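2019-10-29, bench 2, food sorting

Well, the gripper dropped out on us again this morning, and I want to get it down while I still remember the order of things. Zoia had the pick routine going nicely and then the fingers simply stopped answering in the middle of a reach. The arm carried on with them half closed and leaned on the eggplant until the force limit tripped. No harm done to anybody, but I didn't like how long it took me to get to the stop button.

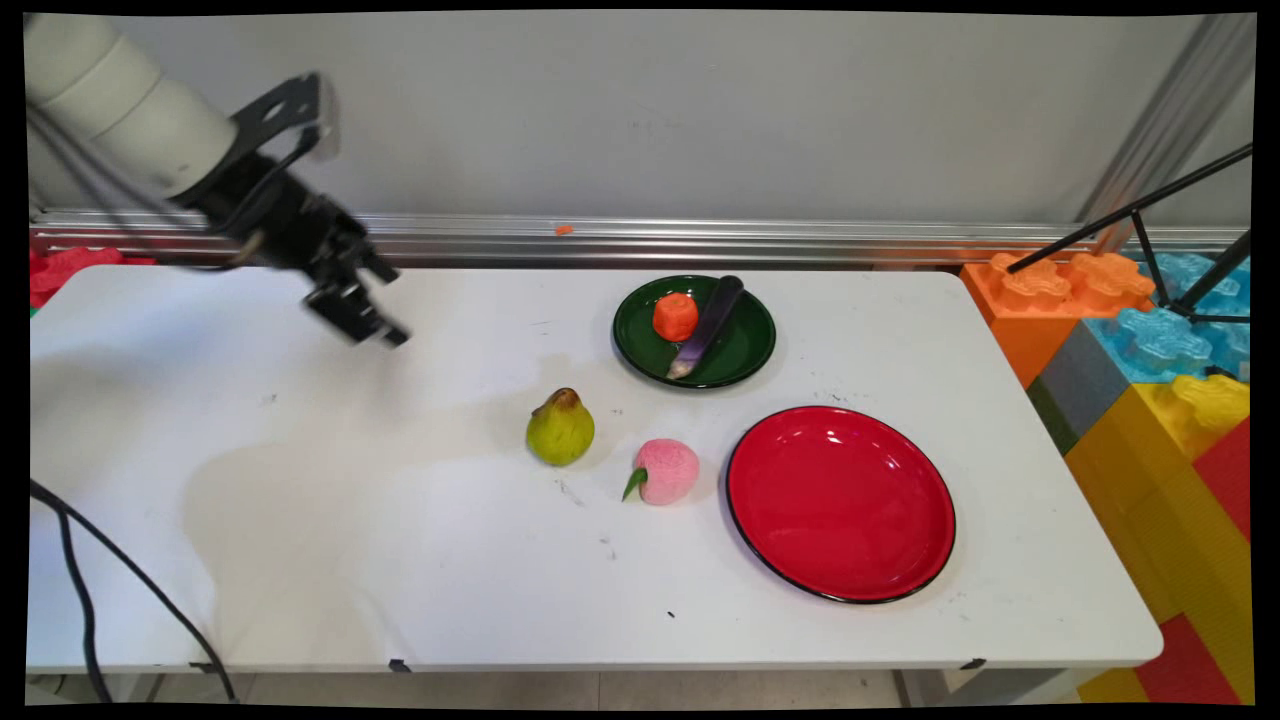

Kauko went over the log with me after coffee (thank you, Kauko, for your patience!) and we found 11 dropouts since Friday, nearly all with the wrist turned well over. My money is on the gripper cable being tugged where it passes the elbow - Bienvenido wiggled it by hand and lost the signal twice.

Until the new cable comes from Suominen, please keep the speed at 200 mm/s, not 300, and have one person sitting by the stop whenever the arm is live. I've asked Siiri whether the controller can halt the arm the moment the gripper goes quiet, and she'll look at it tomorrow. Spare ties are in the Nomen drawer.

Esko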